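Vanonville lounge refurbishment: progress to the end of November

The grant covers 10 seating areas. By the end of the month 3 were furnished and in use, which puts us behind the schedule we gave you in the spring. The Fontana building accounts for most of the delay. Its floor tiling overran, and chairs could not go in until it was signed off.

We remain unconvinced by the case for loose cushions. Brarkach supplied 100 of them under the first order and wants to deliver another 300. Their argument is that residents sit longer in a chair with a cushion. The survey they sent us asks whether people like cushions, and people said yes. We would not spend money on that answer.
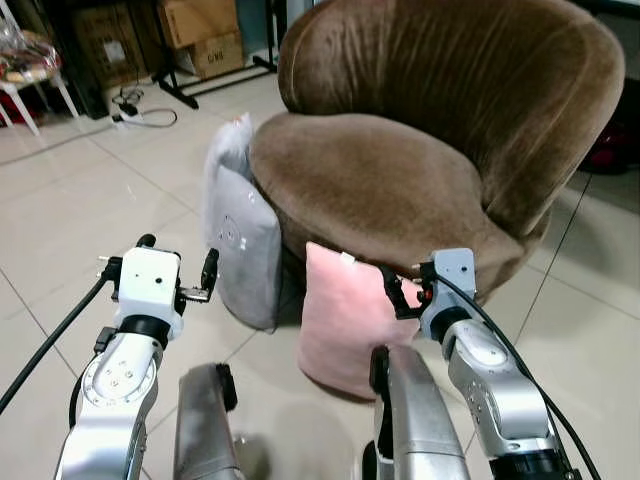
Brown velvet tub chair with two gray cushions and a pink one.

Storage was left out of the original plan and should not have been. A tub chair holds one cushion and a person, or several cushions and no person. Vastex has quoted for lidded benches, but the price assumes all 10 areas are ready, and we doubt they will be before spring.

We ask that the second cushion order be held until the benches are settled. The chairs themselves have given us no cause for complaint so far, though it is early. Spending to date is within budget, mainly on account of work not yet done.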